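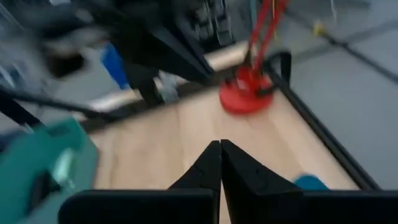 Light wooden tabletop with a black metal rail along one side.

Subject: Re: [lidham-tables] Oil or hardwax for a pale top?

> I have a pale top that gets used every day for meals and
> homework. It was oiled when it came and now it marks if you
> so much as put a glass on it. Should I go over it with more
> oil or change to hardwax? I don't want it to turn yellow.

Change to hardwax, but get the old oil out of the surface first. I did mine in June. Wipe it down with white spirit, leave it overnight, then sand with the grain, 120 and then 180. Don't go finer or the wax won't take.

I put on 2 thin coats of the Kindudon clear and left it 7 days before anything hot went near it. The tin says less. The clear does darken pale wood a little. If that bothers you, Anberg sell one with some white in it, which I have only tried on an offcut. It looked fine, a bit chalky at the ends.

Do the underside as well, one coat is enough. Mine cupped the first time when I skipped it.

There was a longer thread on this, message 533 in the archive. The link to the Yoon chart in it no longer works.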